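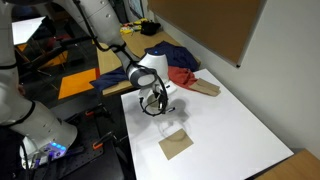

October 4, 2019

The textile store at Skineck House was opened at the usual hour and the second week of the linen inventory was resumed. Ms. Makori took the household linens, beginning with the Fröhlich bequest, and I continued with the work clothing from the Vustier mill. Ms. Nutsugah was at the county office until noon on the matter of the roof grant and joined us after lunch.

The Fröhlich material is listed in the old register as a single entry, "table linen, assorted, good." It comprises 372 pieces. Ms. Makori has divided it by weave and hem, and each piece is now being given its own number. Napkins that match in pattern but differ in size are to be entered separately. The register's practice of counting them as a set has led to two mistaken loans in the past, and the rule was agreed in August.

Laundry marks were found on 18 of the napkins examined this morning. Most are in red cotton, cross-stitched, with the initials A.F. and a numeral. Two carry a different mark, a small K within a circle, and may have come into the house through marriage. I have written to the family to ask whether a household book survives. The letter went out with the afternoon mail.

The Vustier clothing is in poorer order. Several aprons were folded with the ties inside, and the creases have weakened along the waistband. These have been refolded over rolls of tissue and moved to the lower drawers, which are deeper. One smock has old moth damage at the left cuff. No live insects were found, and the traps by the east door were clear. They will be read again next week.

Humidity in the store was higher than I would like at opening and had come down by midday. The dehumidifier supplied by Arken continues to make a knocking sound when it starts. A service visit has been requested for the second time. I have asked Ms. Nutsugah to telephone if no reply is received by Monday's posting of the duty list.

Ms. Nutsugah reported that the county has accepted our estimate for the north slope of the roof and will pay the first portion on receipt of the signed contract. The trustees will need to approve the remainder. She has drafted the paper for them, and I read it through before closing and asked for one change, to the paragraph on scaffolding.

We have used 200 sheets of acid-free tissue since the inventory began, and a further order has been placed. The cotton tape is sufficient for the present.

A visitor called at three to ask about christening gowns and was shown the two on display in the hall. She believes her grandmother sewed for one of the mill families and will bring a photograph when she is next in town. Her name and address are in the inquiry book.

The store was locked at twenty past five. Ms. Makori will begin on the damask tablecloths tomorrow, and the long table is to be kept clear for her.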